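How to Fold Cleaning Cloths So They Stay Folded

A pile of cloths thrown in a drawer takes up twice the room it should, and the one you want is always at the bottom. Folding a cloth into a small packet takes a few seconds once you have the hang of it. The method below works for microfibre, cotton dusters and thin tea towels. It doesn't suit thick floor cloths, which are better rolled.

What you need

Clean, fully dry cloths
A flat surface larger than the cloth when opened out
A shallow box or drawer to stand them in

Before you start

Check that the cloths are dry right through, including the hems. Damp cloths go musty when packed tightly. Pull off any fluff or threads and put aside anything that is worn thin.

A table is the usual place to fold, but a bed or a padded bench will do. On a soft surface the cloth tends to drag, so smooth the cover with your palm first and lift the cloth when you turn it.

Step 1. Open it out

Take the cloth by two neighbouring corners, give it one good shake and lay it down. If it has come out of the basket in a bunch, find one corner and run your fingers along the hem until you reach the next. Pulling at the middle only makes the bunch tighter.
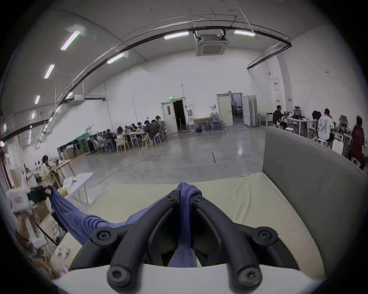 Step 2. Fold in thirds

Bring the side nearest you up to cover the middle third, then fold the far side down over it. You should have a long strip. Press along it with the side of your hand. If one end is wider than the other, open it and start again, as the next folds will make it worse.

Step 3. Make the pocket

Fold one end of the strip in by a third. Fold the other end over and tuck it into the open layers of the first. Push the corners well in. The packet should hold together when you pick it up.

Step 4. Store upright

Stand the packets on their edges with the folded side up. Leave a finger's width free at the end of the row so that you can take one out without dragging its neighbours.

Common problems

The packet springs open: the tuck is too shallow, or the cloth is too small. Very small cloths can be folded in half twice and left at that.

The packet is lumpy: the hem has rolled under. Flatten it before the first fold.

Izzati Mandagi keeps glass cloths and bathroom cloths in separate rows, with a piece of card between them. Use a different colour for each job if you have enough.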